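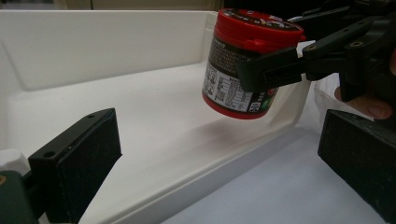

Noémie Campbell learned to cook from labels. When she moved away from home at nineteen she had no cookbook and no patience to call her mother, so she read what was printed on the food she bought. "I wanted to know what I was eating, and after that I wanted to know who decided the words," she told me in her kitchen on 5th October. It is easy to see what she means with a container like the one with the red lid and the dark band, where lines of small light text go around the body and a little table in tiny black characters sits on the white part under it. Most of us never read so far down.

Today she writes such texts for Skurketti, a small company which sells soups and spice mixes. She has finished 300 labels there, and she remembers the bad ones best. "In May I wrote 'stir gently' on a soup and my colleague Lachlan Ashby asked me, how gently? I had no answer. We took the word out."

The hardest part is the space. A cooking instruction may have 9 short lines, sometimes less when there are two languages. Her first draft is always too long - she says it without shame - and she cuts it in the evening, with a pencil, on paper.

I asked if customers ever write to her. "One man, yes. He wanted to know why we say 'serves two' when he eats the whole pack alone." She answered him by hand. The next version of the label gives only the weight.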